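Cómo montar una mesa de bebidas y picoteo para una fiesta en casa

Una mesa de autoservicio ahorra viajes a la cocina. Esta guía sirve para un salón normal y se prepara en una tarde.

Paso 1. Elegir el sitio
Coloque la mesa cerca de un enchufe y lejos de la puerta. Si puede, deje libres dos lados para que la gente no haga cola. El cable de los aparatos va siempre por detrás, pegado a la pared.

Paso 2. Cubrir la superficie
El papel de embalar en rollo sale más barato que un mantel y se tira al acabar. El nuestro es de Valside. Corte un trozo que sobresalga un palmo y fíjelo por debajo con cinta.

Paso 3. Repartir las cosas
Las botellas se ven mejor en dos alturas. Lo caliente va en un extremo, junto al enchufe, y el centro queda despejado para los platos.

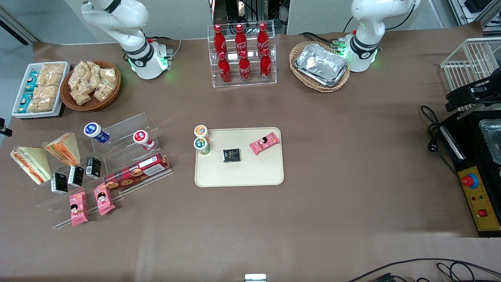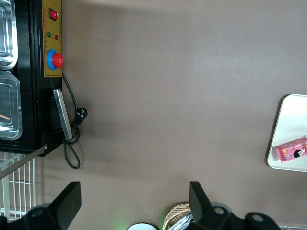 Botellas en su soporte de dos niveles (primera foto) y aparato eléctrico con recipientes de acero inoxidable (segunda).

Paso 4. Enfriar y calentar
Meta las bebidas en la nevera por la mañana. Las salsas se calientan antes en un cazo y se pasan al aparato ya calientes, a potencia baja. Remueva cada media hora.

Paso 5. Recoger
Desenchufe primero y espere a que se enfríe todo. Después retire los restos, enrolle el papel hacia dentro y a la basura. Los recipientes metálicos se lavan a mano con esponja suave.

Texto: Štefánia Paulík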